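Skeren 3
Episode review and trajectory cleanup for hand-held gripper recordings

Sold and supported by Gimdale Equipment, Ostthorpe
Software license, one workstation
Developer: Awasthi Systems
Listed under: Software / Perception and data tooling

Overview

We were slow to put Skeren in the catalog. Version 1 crashed whenever two recordings had the same name, and version 2 shipped with a "learning readiness score" that neither we nor the developer's own support desk could explain. Version 3 drops the crash and keeps the score. We sell it now, with the score turned off by default on every license that goes out of our shop, and you can turn it back on if you like looking at it.

What Skeren does is fairly dull. It takes wrist-view video from a hand-held gripper, works out where the gripper was and how far the fingers were open at each moment, lines up left and right recordings if you used two, and lets a person go through the result and throw out the bad parts. It then writes the survivors to a format your training code can read. If you already have scripts for this and they work, keep them. We mean that. Two of our customers bought Skeren to replace scripts that were fine, and one of them went back.

What the developer says, and what we saw

Awasthi's brochure says Skeren "understands manipulation." It does no such thing. It tracks camera motion, reads finger opening from the picture, and applies a set of thresholds you can edit in a text file. The thresholds are decent. Understanding is another matter, and we've asked them to take the word out.

The brochure also says setup takes minutes. Dinesh Kaushik did ours and it took an afternoon, most of it spent on lens calibration. The wizard accepts bad calibrations without complaint. You get a green check mark and then every path bends slightly outward near the edges of the view. Print the target on something stiff, take the pictures slowly, and look at the residual number in the log yourself. The check mark means the file was saved.

For our own trial we ran 300 episodes through the program, all tabletop pick-and-place with small packaged goods. Skeren flagged 47 as unusable. Aarti Maurya went through those by hand and agreed with most of the calls, but there was a group of perfectly good ones that had been flagged for "tracking loss" when the only thing wrong was a fast turn of the wrist. Loosening the angular speed limit in the text file brought them back. It also brought back a few she didn't want. There is no setting that gets all of them right, and we'd be suspicious of a vendor who told you otherwise.

Small cartons and two-handed work

Most people who ask us about this product are recording with two grippers over an ordinary table, and most of the objects are boxes. Boxes sound easy. A flat carton on a patterned cloth gives the tracker plenty to hold on to, and camera motion usually comes out clean. The trouble is on the planning side. A low carton offers the fingers very little side to close on, and a few millimeters of height error will put the pads on top of it or into the cloth. A carton standing on edge has the opposite problem: lots of side, small footprint, and it tips if one finger arrives early.

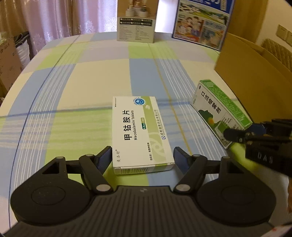

Flat and upright medicine cartons, seen from one of two hand-held grippers.

Camera position matters a great deal in layouts like the one shown. With the open fingers on either side of the mecobalamin box, both pads and the target are in view together, and finger opening can be read directly. The second gripper comes in from the right edge, where only part of it is in view. Skeren does not use one gripper's view to correct the other's position. The brochure has a drawing that suggests it does. Each gripper is tracked alone, and the two paths are joined afterward by clock and by a shared starting pose. If your starting pose is sloppy, the hands will be offset from each other for the whole episode, and nothing in the program will warn you.

We asked Awasthi about cross-view correction. The answer was that it is planned. It was planned for version 2 as well, so please don't buy on the strength of it.

Background clutter gets a section of its own in the manual, with advice to clear the room down to bare walls. We ignored that and had no problems worth reporting. Curtains, stacked boxes and posters give the tracker something to work with as long as they stay still. People walking behind the table did hurt us. So did a fan pointed at a loose tablecloth.

Label reading

Skeren has a text reader that tags episodes by what is printed on the package. It handles large print well, in Latin letters and in Chinese, when the package faces the camera. Small print is a coin toss. We would never use it to tell one strength of a medicine from another, and the license terms, if you read far enough, say you shouldn't either. Treat the tags as a way to find episodes later. Anything that matters should be typed in by the operator at the time of recording, which the program does allow, through a box that is oddly hard to find (Session, then Notes, then the little arrow).

The grasp planner

Included in the price, and the part we like least. Given an object outline and a finger opening, it proposes approach directions and ranks them. On upright boxes the ranking agreed with what an experienced operator would choose. On flat ones it kept proposing to slide the box to the table edge first, even with the table edge far away and other things in between. You can block that with a keep-out area, but you have to draw the keep-out area for every layout.

Our advice is to use the planner as a second opinion on demonstrations a person has already made. When the two disagree, look at the episode. Quite often the person was right. Sometimes the person had made an awkward reach that you wouldn't want copied 2,000 times, and on those the planner earns its keep.

Connecting it to a robot

Skeren has no live control. It does not send motion commands, and the "Execute" button in the toolbar plays the path back in a simulated view. Several callers have been surprised by this. If you need to run a path on an arm, export it and use your own controller, with your own speed limits and your own stop circuit. The export carries position, orientation, finger opening and timestamps. It carries no force, so a squeeze that was gentle by hand may arrive at the arm as a firm one.

Check the finger opening scale before the first run. The default assumes a symmetric linkage with pads that stay parallel. If yours swing in on an arc, use the table option and measure it yourself with calipers.

What you need

A desktop workstation with a recent graphics card. Laptops work for review and are miserable for tracking.
Fast local storage. The program makes a full working copy of every episode and deletes it only when you close the session.
Wrist-camera video with a fixed focus and a locked exposure. Auto exposure is supported, in the sense that it won't refuse the file.
A clock source shared between grippers if you use more than one.
A printed calibration target. The one in the carton is thin paper and we suggest you put it aside.

In the carton

License card with activation code
USB drive with installer and offline manual
Calibration target, paper
Gimdale settings file with our thresholds and the readiness score disabled

Known problems

Undo does not reach back past an export.
Renaming a session while the text reader is running loses the tags.
The left and right labels swap if the right gripper's file is loaded first. Harmless until you export.
The timeline redraws slowly on long episodes. Cutting them at the rest pose helps.
The manual's chapter on units contradicts itself. Exports are in meters and radians, whatever the table says.

Who should skip it

Anyone with a working pipeline and a programmer who likes looking after it. Anyone recording with one gripper and a few dozen episodes, where a video player and a spreadsheet will do. Anyone expecting to hand it raw footage in the morning and have a trained policy by the end of the day.

For groups of several operators producing more footage than one person can watch, we think the review screen alone is worth the license. Aarti now does her checking in it by choice, and she argued against stocking it.

Trial and support

A trial license is available on request. It has every function except export, so you can judge the tracking on your own footage before paying. Please do. Our results came from our table, our lights and our operators.

Setup questions go to Dinesh Kaushik at the Ostthorpe counter. Questions about thresholds and episode review go to Aarti Maurya. Licenses can be returned unused, and a license counts as used once it has been activated. The next maintenance release is promised for March, and we will update the known problems list once we have run it ourselves.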